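How do I pack a backpack for evening classes so it does not hurt my back?

Posted in October by Loubna El Idrissi, Farnard

Good evening to all. I would like to ask for some advice about carrying things to a class and home again. English is my third language, so please excuse me if some sentences are a little stiff.

In September I started an evening course in bookkeeping at the Stirnari centre. I go directly after work. I leave my house at seven in the morning and come back at ten at night, and everything I need for these fifteen hours must be with me. I have no locker at work and no car. I take the number 51 bus in the morning, then I walk twenty-five minutes to the centre at half past five, and at night I wait for the same 51 at the stop near the roundabout.

My bag is an ordinary backpack with one large compartment and a pocket on the front. It has no belt for the waist and the back is soft. When it is full it becomes round like a ball and pulls me backwards.
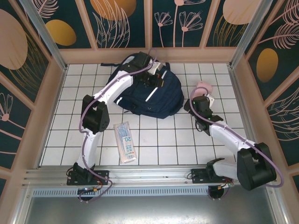
Navy backpack with a white zip stripe on the front pocket.

What I carry on a class day is the course book, a notebook, a calculator, a pencil case, my lunch box, a bottle of water, an umbrella, a cardigan (the classroom is very cold after eight o'clock) and flat shoes for the walk. The course book is the real problem. It has 573 pages and a hard cover, and the teacher does not permit us to use a telephone or a tablet during the exercises. I put the full bag on the kitchen scale at work and it showed 2,785 grams before I had added the water and the food. I understand that for a strong person this is nothing, but I have a weak left shoulder from an old fall.

At the moment I put the book in first, flat at the bottom, because it seemed logical to me that heavy things go down. Then the lunch box on top of it, and then the clothes wherever there is a space. By the time I arrive at the centre my shoulder is burning and I have to hold the straps with my hands.

My questions are these. Is it correct to put the heavy book at the bottom? Should I buy a different bag, or is it possible to manage with this one until the course finishes in June? I have also read about rolling the clothes. My sister says one must roll everything, and my husband says rolling is only for suitcases. I have tried both ways and I cannot decide. When I roll the cardigan it opens again inside the bag, and when I fold it, it takes the whole width.

One more detail, in case it is useful: on the bus I must often stand, and then I take the bag off and hold it in front of me. So it should also be possible to reach the purse and the bus card without opening the large compartment.
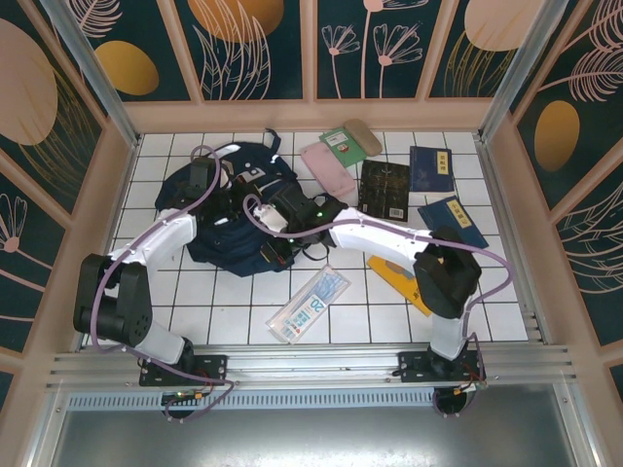 Jarlath Foley

Heavy at the bottom is wrong for walking. It should be close against your back and in the middle, between the shoulder blades more or less. Put the book standing up, with the flat side to your back. I carried post for many years and this is the first thing we learned. Tighten the straps until the bag doesn't swing.

Also drink the water before you walk!! You are carrying it anyway.

As for a new bag, wait for the sales.

Anqi Dong

I did a two-year evening course in Farnard with also a very big book, so I know this problem well. I agree with Jarlath about the book standing up. I will explain my order, maybe you can try it.

First, at the very bottom, I put something soft and wide. In your case it is the cardigan, folded in half only one time and pressed flat. It makes a floor for the bag, and the corner of the book does not push through and touch your lower back.

Second, the book goes upright against the back side. Turn it so that the spine is at the bottom or at the side, not at the top. If the open side of the pages is down, they catch on everything and bend. I destroyed the first chapters of my book like this in one month and I could not sell it afterwards.

Third, the lunch box goes in front of the book, as low as possible. If your lunch box is very deep, please consider a flat one. I changed mine to a flat box of the Trilia type and it was the best small purchase of that year. It stands next to the book like a second book. It holds less rice, I must admit.

Fourth, shoes. I put them sole to sole in a cotton bag, in front. Some people put socks inside the shoes to save space, but after a day at work I don't find this pleasant.

The small things go last, on top, inside one pouch. The umbrella should go at the side, outside if you have a side pocket. A wet umbrella inside with a paper book is a very bad idea. On a rainy night I tied mine to the strap with a hair band.

About rolling: I believe your sister and your husband are both a little right. Rolling is good when you have many thin clothes, because you can fill the holes. For one thick cardigan it gives you nothing. If you want to roll it, put an elastic around it and it will not open.

About the book itself, I have another suggestion, but you may not like it. I took my second book to the copy shop and asked them to cut it into three parts and put a plastic comb on each. It was not expensive. Each week I carried only one part. The man in the shop asked me two times if I was sure. You can do this only if the book is your own and not from the library, and of course you will not get a good price for it later.

For the bus card, I would use the front pocket and nothing else in it. If you put also keys and tissues and a pen, you will be searching while the driver looks at you.

I hope it helps. My course was hard until Christmas and then it became easier, because we had finished the chapters on depreciation.

Bernadette Nic Giolla

Have you asked at the centre if you may leave the book there? At Stirnari there used to be a cupboard in the corridor behind the reception, and the language students had a shelf in it. You would need to ask for the key before nine, as the reception closes. I don't know if they still permit it after the painting works.

I would be careful with the advice to drink all the water first. There is a long walk and then three hours of class, and the toilets are on the other floor.

A chest strap can be bought separately and clipped on to the two shoulder straps. Áine Duggan at the Gill repair shop sewed one for me when the clips I ordered did not fit my straps. It stops the straps sliding outwards, and with a bad shoulder this is the main thing. Please see a physiotherapist also. My own shoulder I ignored for too long and now I can't hang curtains.

Update from Loubna El Idrissi

Thank you very much to all three of you. I did not expect such complete answers.

I have now tried the order of Anqi for two weeks. The cardigan at the bottom and the book upright makes a big difference, more than I believed. The bag no longer turns into a ball. I noticed only that the book must go in before the lunch box is there, or it does not slide down to the correct place and one has to begin again. On the first evening I did this three times at the bus stop in the dark.
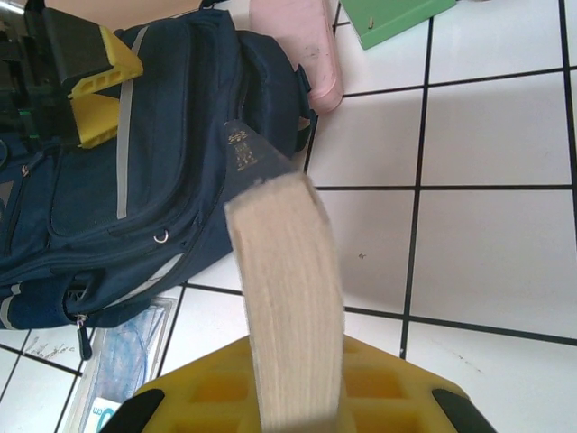
I have not cut the book. I went as far as the door of the copy shop and then I went home. My father kept all his school books in newspaper covers and I think I could not look at him afterwards. Perhaps after the examination in January, when the first half is no longer needed.

I asked about the cupboard. It exists, but the language students have filled it, and the lady wrote my name on a list. In the meantime a classmate from my street has proposed that we share: she brings her copy to one class and I bring mine to the next, and we sit together. It functions well for the lessons, but for homework each of us needs her own book at home, so the one who is not carrying has the advantage. We change every time so that it is fair.

The chest strap I have ordered from Gill. It is not ready yet. I also changed the side on which I hold the bag on the bus, and I keep the card in the front pocket alone, as Anqi said.

For Jarlath: I drink half of the water. I hope this is acceptable to both you and Bernadette.

If someone knows a flat lunch box that does not leak with soup, I would still be glad to hear about it. The one I have tried closes well when it is lying down, but standing next to the book it lets out a few drops at the corner, and for now I am taking only sandwiches.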